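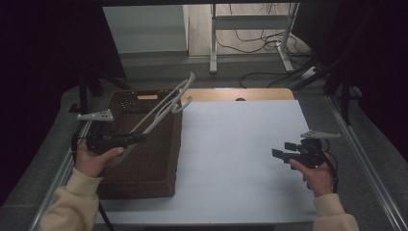
Rugemalira ist meine Liste von Aufbewahrungskörben, und sie ist größer geworden, als ich je vorhatte. Angefangen hat alles mit einer Tabelle für den eigenen Flur, inzwischen stehen 283 Einträge drin, verteilt auf 23 Korbtypen, und ich freue mich immer noch über jeden neuen (ja, auch über den zehnten fast gleichen Brotkorb!). Am liebsten sind mir die rechteckigen, dunkelbraunen mit dem dichten Geflecht, bei denen man auf den ersten Blick nicht sagen kann, ob das Rattan oder Kunststoff ist. Genau dafür gibt es in der Spalte "material" den Wert "unklar", und den bitte auch benutzen! Die helle Unterlage auf der Tischplatte hat sich für dunkle Körbe sehr bewährt, auf dem honigfarbenen Holz geht mir der untere Rand optisch schnell verloren.

Was drin ist

Eine einzige Datei, koerbe.csv, Trennzeichen Semikolon, Kodierung UTF-8. Eine Zeile ist ein Korb. Sets habe ich aufgeteilt, also drei ineinandergestapelte Körbe sind drei Zeilen mit derselben Set-Nummer. Dazu kommt notizen.txt, da landet alles, was in keine Spalte passt: Gerüche, Macken, wer welchen Korb wiederhaben will.

Die Spalten

id – laufende Nummer, wird nie neu vergeben, auch wenn ein Korb weg ist
typ – einer der 23 Korbtypen, Liste am Ende der notizen.txt
form – rechteckig, quadratisch, rund, oval, sonstige
farbe – bitte schlicht halten, "dunkelbraun" reicht, kein "Espresso"
material – Weide, Rattan, Papierkordel, Kunststoff, Seegras, unklar
geflecht – dicht, offen, gemischt
griff – keiner, Bügel, seitlich, Ausschnitt
schild – ja, nein, unklar
laenge, breite, hoehe – in Zentimetern, außen gemessen
innen_h – nutzbare Höhe innen, an der niedrigsten Stelle
set – Set-Nummer oder leer
standort – Regal, Schrank, Clistitside, verliehen

Zur Spalte "schild" gibt es die meisten Fragen. Manche Körbe haben am oberen Rand so ein kleines helles Rechteck, und das kann ein Etikett sein oder eine eingesetzte Griffplatte. Wer es nicht sicher weiß, trägt "unklar" ein und schreibt einen Satz in die Notizen. Ich habe am Anfang überall "ja" eingetragen und durfte dann einen ganzen Abend lang zurückrudern.

Wie ich messe

Schneiderbandmaß, kein Zollstock! Der Zollstock liegt auf dem Geflecht nie richtig an und man misst immer einen halben Zentimeter Luft mit. Länge und Breite nehme ich oben am Rand ab, viele Körbe werden nach unten schmaler und für den Regalboden zählt nun mal die breiteste Stelle. Wenn der Korb schief ist, gilt der größere Wert. Abweichungen unter einem halben Zentimeter ignoriere ich, geflochtene Sachen sind eben nie ganz gerade.

Der älteste Korb in der Liste ist ein Nähkorb von 1953, der hat meiner Großtante gehört und steht als id 10 drin. Bitte nicht wundern, dass bei ihm die Innenhöhe fehlt, da ist ein Stofffutter festgenäht und ich trenne das nicht auf.

Was woher kommt

Der größte Teil stammt aus meiner Wohnung, vom Dachboden und aus Clistitside, so heißt unser Gemeinschaftslager im Hinterhof. Dennis Laizer hat seine komplette Speisekammer beigesteuert, inklusive Zwiebelkörben, und sich dabei sehr viel Mühe mit den Geflechten gegeben. Danke dafür! Ein paar Zeilen kommen noch aus der alten Muvico-Umzugsliste, die erkennt man daran, dass nur ganze Zentimeter drinstehen. Die würde ich für enge Regale lieber nachmessen.

Wofür das gut ist

Ich benutze die Liste vor allem beim Umräumen. Regalfach ausmessen, nach breite und hoehe filtern, und schon weiß ich, welcher Korb passt, ohne sieben Stück durch die Wohnung zu tragen. Bei den Zunex-Regalen rechne ich oben zwei Zentimeter Platz dazu, sonst bleibt man beim Herausziehen mit den Fingern hängen. Für Kaufberatung taugt die Liste nicht, Preise stehen keine drin und viele Körbe gibt es längst nicht mehr.

Bekannte Macken

Bei den ovalen Körben ist laenge manchmal mit breite vertauscht. Zwei Brotkörbe haben dieselbe Beschreibung, es sind aber wirklich zwei. "dunkelbraun" und "braun" sind nicht sauber getrennt, das hing leider auch vom Licht am jeweiligen Abend ab. Seegras und Papierkordel sind bestimmt irgendwo verwechselt.

Mitmachen

Neue Zeilen einfach unten anhängen und mir schicken, ich pflege sie meistens am Freitag ein. Wer einen neuen Korbtyp braucht, schreibt kurz dazu, warum keiner der vorhandenen passt. Deckel bitte vorerst weglassen, da überlege ich noch, ob die eine eigene Spalte bekommen oder eine eigene Datei.

Diese Website verwendet Cookies, um Ihnen die bestmögliche Nutzung zu ermöglichen. Alle akzeptieren | Nur notwendige | Einstellungen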